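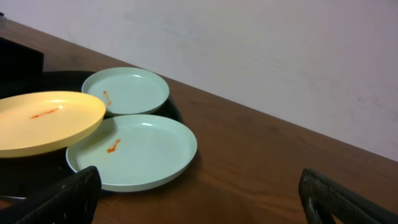

# Teaching by Hand and by Remote Control: Table Work

The Mindo Institute presents on this page a record of its spring work on showing household tasks to a robot arm. The sessions were held in the Hermans Laboratory under the direction of Wim Van Hecke and form part of the Ristach project, which is concerned with the handling and cleaning of everyday dishes.

**Plates with sauce, wrist view.** Two pale blue-green plates and one pale yellow plate, each with a streak or dab of orange-red sauce toward its left side. The fingers of the gripper are open at the near side of the table.

## The task

The person demonstrating is asked to take one plate by its rim, lift it clear of its neighbors, and carry it to the place named on the session sheet. Plates that overlap are included in the series on purpose. A person will usually slide the upper plate a short way before lifting it, and the project wishes to record that movement along with the grasp itself.

Sauce is applied before the demonstration begins. Sessions with clean plates are held separately and are listed under their own heading in the project archive.

## Guiding the arm by hand

In the first method, the operator holds the arm above the wrist and moves it through the task while the motors give way. Five operators took part in this portion of the work. Each completed a practice period on an empty tray before any demonstration was kept.

Hand guiding was found to suit the approach to the rim, where a small change of angle decides whether the lower finger passes under the plate or pushes it away. Operators reported that the final lift was less comfortable, as the arm must be supported and turned at the same time. Written instructions now ask them to pause before lifting and to change their grip on the arm if necessary. The pause is kept in the recording.

## Guiding the arm by remote control

In the second method, the operator sits at the Mosto console and moves a hand controller, which the arm follows. The wrist view is shown on the main display. A second view of the table may be opened at the operator's request, and most operators kept it open - particularly when working with a plate toward the back of the tray.

The console allows the operator to scale down the movement of the arm. Scaling was set at the start of each session and left unchanged until its end, so that demonstrations within one session may be compared with one another.

## Sessions and records

The series comprises 25 sessions, of which 14 were held at the console and the remainder by hand guiding. The layout of the plates was changed between demonstrations according to a printed plan. Four layouts were later withdrawn from the plan because the chosen plate could not be reached without touching the wall.

A demonstration is kept when the operator has completed the task without assistance. Where a plate was dropped or the tray was moved, the recording is marked accordingly and stored apart from the main set. Such recordings remain available to project members - they have proved useful in reviewing the instructions given to new operators.

## Use of the material

Photographs on this page may be reproduced for teaching purposes with credit to the Mindo Institute. Requests for the session sheets, the layout plan, or the operator instructions should be addressed in writing to Wim Van Hecke at the Hermans Laboratory and should state the intended use. Recordings from the console are released with the consent of the operator concerned.

Page last revised 2020-05-27.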